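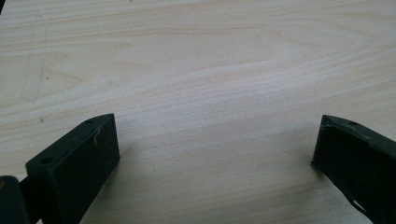 Alina Mihăilă wrote to me after the August meeting that a lunch hour on paper is worth very little if people eat with one hand on the keyboard. Start with her sentence. Read it slowly, then wait a moment before you go on.

Lunch at work: what we changed at the Tellthorpe office

Opening

Good morning, my name is Evangelia Kontogiannis and I work in the Tellthorpe office of Kershaw. We are 129 people in one building. I will speak today of a very ordinary thing, the meal in the middle of the day.

Ask the room: who ate lunch at the desk yesterday? Let them look at each other. Do not comment.

How it was before

We had a kitchen with one microwave and a narrow counter. At noon there was a line, and the people in the line were already looking at the clock. Many of them took the food back upstairs. New colleagues told us that after several weeks they knew the names in their own team and nobody else.

Mention the soup on the stairs. (Short version only. In Vistberg I told the long one and lost too much time.)

What we asked

We made a small survey with 6 questions. The question which helped us most was the simplest: "What stops you from sitting down?" I expected that people would say "too much work." Many did say it. But a large part of the answers spoke of meetings which somebody had put at 12:30, and of having no place to sit.

Pause. This is the point where managers usually write something down.

The table

Table slide stays on the screen for this part.

We bought long tables in light wood instead of many small round ones. At a round table for four, a fifth person feels that he is disturbing. At a long table you can sit at the end, be a little bit alone, and still hear the conversation. Some people want to talk and some want only to eat, and both are fine.

If somebody asks about the budget: it was 1,000 for each table, delivery included. The chairs we had already.

The calendar

The furniture was the easy part. The rule of no meetings between 12 and 1 was much harder, and I must be open about this. In the first weeks it was broken almost every day, mostly by people who had helped to write it. What worked better was to close the meeting rooms in the booking system for that hour. Then you have to ask for an exception, and most people do not want to ask.

The Serkville office tried only the rule, without closing the rooms. They gave it up after 26 days. Say this kindly, there may be Serkville people in the audience.

What I would do differently

I would ask the night shift earlier. Their lunch is at one in the morning and we forgot them completely. They now have a proper refrigerator and warm light over the tables, but they had to come to us first.

I would also not give the project a name. Ours was called "Together at Noon" and people made jokes of it.

Questions

Likely ones: noise, smell of fish, people who work from home. For the last one I have no good answer yet, so ask the room what they do, and write it on the flipchart.

Leave the survey questions on the chair by the door for those who want a copy.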